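Session 6: Financial Barriers Between Secondary and Higher Education
Course notes, Education and Social Policy
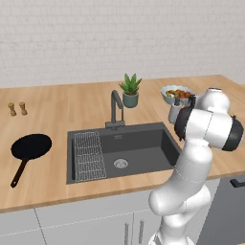 1. Scope

These notes cover the period between a student's last school exam and the first week of college. Session 5 dealt with dropout during secondary school. The group of interest now is students who finished, passed, and met the entry standard, but did not enroll. In the reading they are called qualified non-entrants. Use that term in written work.

2. Direct and indirect cost

Direct cost is money paid to the college: admission fee, tuition, exam registration, library deposit. Indirect cost is everything else needed to attend: room, food, travel, books, clothing, a phone. A third item, forgone earnings, is the income the student would have brought home by working.

Most aid programs are designed around direct cost. In rural districts this is often the smallest of the three. A full tuition waiver leaves a student who lives 100 kilometers from campus with the rent, the bus fare, and the lost wages.

Forgone earnings are hard to measure where work is seasonal or unpaid. Gathering, herding, and care of younger children rarely appear in household income surveys. Nägeli values them at the local day wage -- a crude method, and one she admits overstates the figure in slack months.

3. Timing

Results are published, admission lists open, and fees fall due within a short window. Scholarship money usually arrives after enrollment has been confirmed. The family must therefore find the first payment on its own, even where the full amount is later refunded.

Common responses:
- sale of an animal or stored grain
- a loan from a relative or employer
- a loan from a private lender at a high monthly rate
- delay of one year

Delay is the response to watch. In the Tasard district data, most students who put off entry by a year did not enter at all.

4. Case: the Tasard bridging grant

Source: Hermine Nägeli, field report, chapters 2 and 4 (in the course reader).

The Tasard grant was paid in cash before the fee deadline, against a school exam certificate and a letter from the head teacher. No proof of enrollment was asked for at that stage. The first round had 306 applicants from 21 schools. Payment was made in May, ahead of the admission lists.

Points to note from the report:

(a) The certificate requirement excluded students whose schools held back papers over unpaid fees. This was changed in the second round.

(b) Girls applied at a lower rate than boys in villages without a nearby hostel. Where a hostel place was offered together with the grant, the gap narrowed. Nägeli does not claim a causal effect; hostels were not assigned at random.

(c) Caste and community certificates, needed for the larger state scholarship, took longer to obtain than the grant itself. Several families paid agents to speed up the paperwork.

(d) The grant covered entry only. Second-year retention is not reported.

5. Comparison: Sivorus and Millum

The Sivorus scheme refunds tuition at the end of each term. The Millum scheme pays a monthly stipend through the college office, subject to attendance. Both are cheaper to audit than Tasard. Both assume the student has already managed to enroll, so neither reaches the qualified non-entrant directly.

Lüthi's objection should be read alongside section 4. A cash payment with no enrollment check will in part go to students who would have entered anyway, and in part to students who never enter. She treats both as waste. Whether the second group is waste depends on how the aim of the program is stated -- see the discussion in chapter 4, last four pages.

6. For next session

Read Lüthi in full. Bring a one-page table setting out, for one of the three schemes, who pays each cost and in which month. Separate direct from indirect cost. State your source for any wage figure used.

Course materials, Education and Social Policy. Last updated October 29, 2025. Contact the department office | Copyright | Back to top

Related notes
Session 4: Measuring School Attendance
Session 5: Dropout in the Secondary Years
Session 7: Hostels, Transport, and Distance
Session 8: Language of Instruction
Guide to Written Assignments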